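Work, Machines and People
Handout 2: The folding table
Aled Hopkin
26 August 2018

Okay, so last time we talked about warehouses and everybody wanted to argue about wages, which was great, and we ran out of time before I got to the laundry. This handout picks up there. Please read it before class and bring the job sheet you filled in (the one where you split somebody's working day into tasks). If you lost yours, a list on the back of an envelope is fine.

Why I keep going on about folding

I spent a good part of June hanging around Stisteck, a company that washes and folds work clothes for hotels and clinics. There are 76 people on the payroll. Most of the plant has been automated for years. The washers dose their own soap, the dryers shut themselves off, and there's a conveyor that has been there longer than most of the staff. Nobody in the break room calls any of that a robot. It's "the line."

Folding is another story. Flat stuff like sheets goes through a machine with rollers, and has for ages. Shirts go to people. A shirt comes out of the bin a different shape every single time, and the person at the table has it squared up before I've even figured out which end is the collar. Ask them how they do it and they'll shrug and do it again, faster.

That gap between what people can do and what they can explain is a big theme for this unit, so write it down somewhere! When a manager says "we're automating folding," the first question I want you to ask is: which part of folding? On my list it breaks down like this.

1. Getting one shirt out of a pile of shirts. Sounds like nothing. It's the step the folders complained about most, because everything comes out of the dryer tangled up with everything else.

2. Laying it out. Find the collar, find the hem, get the sleeves out from underneath. Two hands on opposite sides help a lot at this stage, and the same goes for two arms. On the table at Stisteck there's a blue arm on each side of a light green piece, and the cloth is still pretty wrinkled, with one of the arms touching it near the top and the other one holding back. 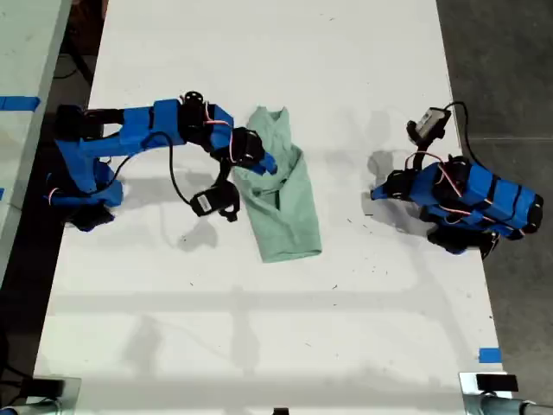

3. Making the folds. Sleeves across the body, sides in, bottom up. The order changes depending on the customer. One clinic wants the logo showing, and the folders keep that in their heads.

4. Checking. Stains, missing buttons, a seam that's going. No one at the plant is paid to be an inspector, but every folder is one. If you take the hands away from the shirt, who catches the stain? Hold on to that question, we'll need it in the discussion.

5. Stacking and counting. Boring, easy to describe, and the part the folders would happily give away tomorrow.

Look at that list again and notice that the easy-to-automate steps and the steps people hate only overlap a little. Number 5 is both. Number 1 is hated and hard. Number 4 people kind of like, because it's where they get to use their judgment, and it barely shows up in the paperwork at all.

What a shirt does to a schedule

Stisteck pays by the hour, with a target of 400 pieces a shift for an experienced folder and 200 for somebody new. Those targets were set back when everything on the table was a mix: easy pieces, awful pieces, the odd tablecloth. The easy ones gave you a breather.

Now suppose the arms take the easy ones. (This is the scenario I want you to chew on, by the way - the plant hasn't decided anything.) The folder is left with the torn ones, the weird sizes, the things with ties and flaps. If the target stays the same, her day just got a lot harder and on paper nothing changed. If the target drops, somebody upstairs will look at the number and wonder why productivity went down after they bought new equipment. I've seen versions of this in bank call centers and in a bakery, and I'd bet you've seen one too.

The folders had spotted this already. One of them, with many years at the tables, told me she didn't mind sharing the work with a machine so long as it took "its share of the ugly ones." I've been thinking about that line all summer.

It's also worth slowing down over what a half-folded shirt looks like, since that's the stage where a person would make a judgment call. With this one there's a sleeve lying diagonally across the body and the collar is bunched up at the top. Would you go on from there, or shake it out and start over? An experienced folder answers that without stopping. Ask yourselves who gets to answer it when the work is shared, and who gets blamed if the answer's wrong.
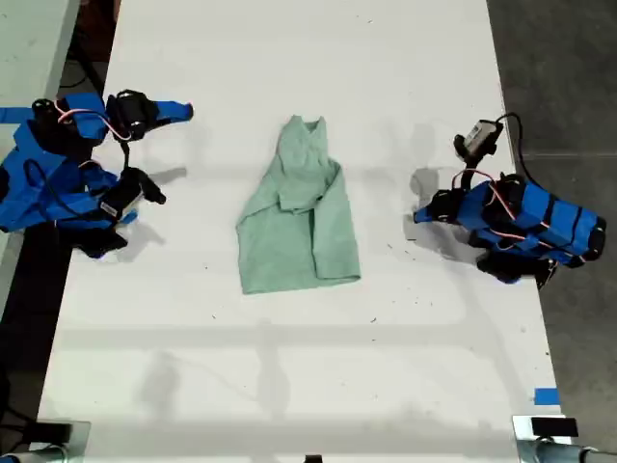
Three ways a workplace can go

I've given these names from the companies in your reading packet so we have something short to call them.

The Zedau way: the machine gets the task and the person gets the leftovers. Jobs usually stay, at least for a while, but they thin out. People describe their day as waiting, fixing, waiting.

The Paterson way: the folder becomes the one who teaches and corrects the machine. It can be a real step up, with more pay and a say in how things are set up. It can also be the same pay with a longer job description, so read the contract and not the poster!

The Prisico way: the task moves out of the building altogether and a smaller crew does something new. Good for whoever gets picked. Pay attention to how they were picked, and who was told when.

Real places mix all three. Stisteck could easily end up doing one thing on the day shift and another at night.

For next class

Take your job sheet and mark every task with one of these: I'd give it away, I'd fight to keep it, don't care. Then mark which ones a manager could see from an office. Compare the two sets of marks and write a page on what you find.

Also talk to one person who does physical work for a living. Family counts. Ask what they check for without being asked to, and write down their words as close as you can get them - I'd rather have a messy quote than a clean summary.

The Paterson chapter is long. Read the first half and the interviews at the back, and skip the tables unless you like tables. My office door is open after class if you want to talk over your topic for the final paper.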